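March 23, 2024
Bench 2, marker sorting. Gripper opened by itself again, then the arm did something worse. Writing it up before I forget the order.

First, for anyone picking this up: arm is NOT cleared for running without someone on the stop button. Ebenezer has put the note on the door. Don't take it down.

What happened

Started the morning run with the same job as yesterday, pens from the table into the bin. New Kpodo controller firmware, Plasden gripper, old calibration file (more on that). Went fine for a good while. Then at cycle 748 the gripper let go halfway through the lift. Marker dropped, rolled, came to rest by the lamp. No error on screen. State still said HOLDING.

So the arm carried on to the bin with nothing in it, opened, counted it as a success. Next cycle the planner saw a pen by the lamp base and went for it. Perfectly reasonable from its point of view. Except the lamp was never put in the collision map after we moved it, so it planned a path through the lampshade.

Sena hit the stop. Finger brushed the lower rim of the shade, lamp rocked, didn't go over. No damage I can find. Nobody near it. Still counts as a contact and goes in the safety book, which I did at lunch, entry signed by Sena and me.

Two faults then, really. Gripper dropping and lying about it. Scene map out of date. Either one alone and we'd have had a dull morning.

Fault A – gripper

Pulled the log. Finger position jumps open over one sample, no open command from us. Motor current goes to zero at the same moment, comes back after 2 samples. Looks like a brown-out to me. The controller keeps the last state it was told, so HOLDING stays up until the next command. That's a rubbish default and I'll write to Dusley about it as they did the driver.

Things tried:

Swapped the tool cable for the spare. Dropped again, cycle 61 of the rerun (low speed, lamp off the table).
Swapped back, wiggled the connector at the wrist by hand with the arm parked. Got the current to blip. Then couldn't do it again for ages. Then could.
Kofi had the cover off the wrist. One of the pins in the socket is pushed back, you can feel it with a probe but hardly see it. Would explain why both cables do it.
Reseated the pin, strain relief moved further up so the cable doesn't pull when joint 4 goes past its middle. Ran 3000 empty open/close cycles with the wrist swinging. No blip.

Not convinced. Empty cycles don't load it the same way, and the pin went back once so it can go back again. Mansa says replace the socket and stop poking it. Fair. New one orderd from Evham, no date from them yet.

Also: we saw this in January. I went back through the book and there's a line from Esi, "pen dropped, prob. slippery", on three different pages. None of us looked at the current. My own initials are on one of them so I'm not pointing at anybody.

Fault B – the map

Lamp got moved when the table was turned. The map is a file somebody edits by hand. Somebody didn't, and it was me. I did the bins and the back edge and then went to answer the phone. The checker compares the file against itself and says all good, it has no idea what is on the table.

For now:

– lamp gets a keep-out cylinder, wide enough for the whole shade and not just the stem (first go I measured the stem. sigh)
– height limit on the approach, arm comes in from the bin side only
– no picks within a hand's width of the lamp base, if a pen ends up there a human moves it
– map file date shown on the start screen, goes amber if older than the last table change. Esi writing this, says it's easy, we'll see

Longer term want a depth check before first move. Ebenezer thinks a day's work. I think more like a week, the shade is pale fabric in front of a pale wall and I don't trust the depth there. Worth testing before either of us says any more.

Why did the force limit not trip? Checked. Threshold is set for the hard stop against the table, and a fabric shade gives so much it never gets near it. Not a fault as such but I'd assumed it would save us and it wouldn't have. Dropping the threshold makes it trip on the thick markers when it squeezes them against the table top. Kofi wants separate limits for free travel and for the pick. Agree. Needs doing before we go back to full speed, have put it on the board under his name.

Afternoon

Reran at quarter speed with the new keep-out zone. Sena on the button, me at the screen. Layout kept mixed, some markers touching or overlapping, plain table otherwise, bins along the back. Picked the easy ones first. It refuses anything next to the lamp now and says so in the log, which is what I wanted. It also refused a couple it should have been happy with, so the cylinder is probably a bit fat. Leave it fat.

Yellow ones still the worst for detection against the light wood. Separate problem, not today.

Driver change: if current is zero for more than one sample while state is HOLDING, stop and shout. Mansa reviewed it, merged to the bench branch only. Tested by pulling the tool plug on a held pen. Stopped at once, pen fell, correct message. Did that 4 times, same each time.

Left to do
socket when it arrives
two force limits (Kofi)
email Dusley re stale state, attach log
recalibrate, the file predates all of this and I keep saying I'll do it
proper lamp position measured and not just eyeballed by me

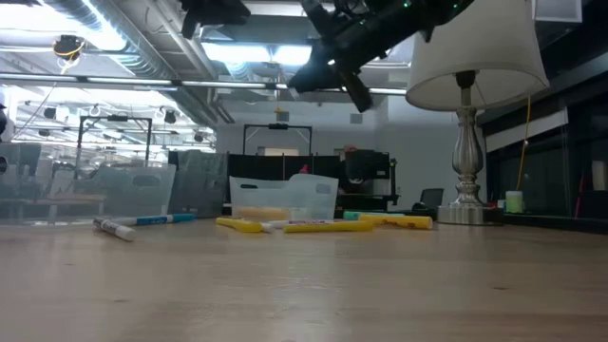
Speed stays at a quarter until the socket is in, whoever is on shift. If it drops one before then, stop, save the log BEFORE restarting the controller (restart wipes the current trace, lost the first one from this morning that way) and ring me or Kofi. Key to the cabinet is back on the hook.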